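The hard part of picking up a vacuum cleaner

Most of the code in a household robot never decides anything interesting. It reads a camera, checks a clock, throws away a bad frame and waits. At Restik, a small software outfit in Stullonley, the team spends the bulk of its week on that layer, and on a tool called Flivholm that sits on top of it.

Flivholm takes recordings made with hand-held grippers and turns them into something a policy can be trained on. An operator does a chore, the gripper's camera records it, and the software works out where the gripper was at each moment and how far its fingers were open. The same trajectory is then replayed against a model of the arm. If a joint limit is broken or the wrist would have to flip, the take is flagged before it ever gets near a training run.

The first version of Flivholm did all this in one pass. A take went in at one end and a yes or no came out the other, which made it quick to build and miserable to debug. The current version keeps 2 separate records for every take: what the tracker believed, and what the planner could do with it.

Tidying-up jobs give both halves trouble. A canister vacuum has a glossy shell that throws reflections back at the camera, a handle that has to be met at the right angle, and a hose that goes wherever it likes. Visual tracking depends on finding the same points from one frame to the next, and a polished floor full of reflected ceiling lights offers plenty of points that slide about as the camera moves.
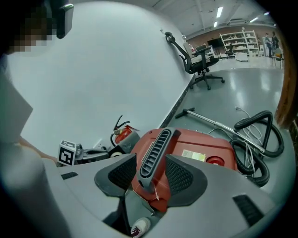
Koller wrote in to the project's mailing list that the tracker gets too much of the blame. In Koller's view the hose is the real problem, as the planner treats it as scenery when it is attached to the thing being lifted, and no amount of cleaner pose data will fix that.

Restik's developers partly agree. The planner in the November release will let a user mark an object as tethered, which caps how far and how fast the arm may move it. It's a crude fix. Modelling the hose properly would mean simulating something that bends, drags and catches, and the team doesn't have the computing budget to do that for every take.

Tracking is still getting its share of attention. The test set holds 200 takes, and each change to the code is run against all of them overnight. A viewer shows the old path and the new one in different colours, with a slider to step through – dull work, but it catches regressions that an average error score hides.

The next update to the viewer is due on 7th August. It adds a filter for takes where the tracker and the planner disagree.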